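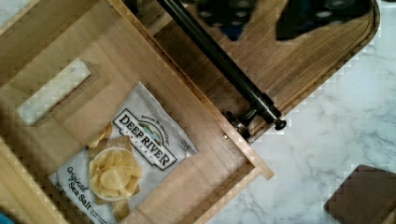 Visiting the kitchen lab at Nivanham

I've been wanting to get inside the Nivanham robotics lab ever since Nathalie Fraser gave a talk at our meetup in October, and last spring's plan fell through, so when she offered me an afternoon I said yes before checking my calendar. I write control software for conveyor lines. My arms (the robot ones) do the same six moves all day and are very good at them. Nathalie's group works on arms that have to cope with a kitchen, and I came home with a notebook full of scribbles and a headful of ideas I have no time for.

You sign in at the front, leave your coat, and walk past the machine shop to a long room with kitchen fittings down one side. Henrique Salgado met me there and went straight into the software, which suited me fine. The whole stack is called Emimley. It has a perception part, a planner, and a controller at the bottom that runs much faster than the other two. He had all three logging to one screen, with time running left to right, and I could have looked at that screen all day. When something goes wrong you drag the cursor back and see what the perception thought, what the planner decided on the strength of it, and what the arm was told to do. We have nothing like this at work. We have text files and Crisanto Villanueva's memory.

Perception first. Chip bags are a favourite test item of theirs, and I can see why! A glossy bag throws back the lights, the highlights slide around as the wrist camera moves, and the crinkles mean it never has quite the same outline twice. Their older model drew a box around the object and aimed for the middle. The newer one labels every pixel as bag or not bag, then looks for places where the surface is likely to give enough to be pinched. Henrique showed me old logs where the printed picture of chips on the front of a Deep River bag had been marked as a separate object, a bowl, with the planner happily working out how to pick it up. They fixed that by giving more weight to depth wherever the colour and depth views disagree.

Drawers are the other half of it. A bag on a flat counter is one problem, but put it in a drawer and suddenly there are walls to keep clear of, and the fingers have to come in at an angle that leaves room for the wrist. The planner here samples 50 grasps, throws out anything that would touch wood, and ranks the rest by how far the arm has to twist. Florêncio Moreira wrote most of that part. I asked him what happens when none of them survive, and he said it asks for another look from a different height before trying again, up to 4 times, and then it stops and says so. I liked that very much. My own code has a habit of trying the same thing forever.

The part I'd most like to steal is the controller. Going down toward the bag, it follows the planned path stiffly. For the last 30 millimetres it softens, so a small mistake in height turns into a gentle push instead of a crushed bag of chips. Changing over from stiff to soft without a jerk took them ages, apparently. Florêncio's trick is to blend the two over several control ticks and to freeze the target while it happens. We stood at the whiteboard arguing about whether you really need to freeze it – I still think you could let it drift a little – and Nathalie had to remind us there was more to see.

More to see meant the tooling, with Cinzia Vitale. She looks after Flometti, the replay program. You load a recorded attempt, swap in a new version of the planner, and it shows you where the new one would have chosen differently. It can't tell you whether the new choice would have worked, and she was quick to say so, but it's a cheap way to catch silly changes before anyone books time on the arm. She keeps a set of 17 recordings that every change has to get through. A few are there purely for awkward geometry, such as the corner where a side wall meets the drawer front.

If you get a chance to visit, bring questions about timing and calibration, and wear comfortable shoes because there are hardly any chairs. Nathalie says they are happy to have people from industry come by in small groups. I've already asked for a second visit, and this time I'm bringing Crisanto and one of our own log files to run through that timeline viewer.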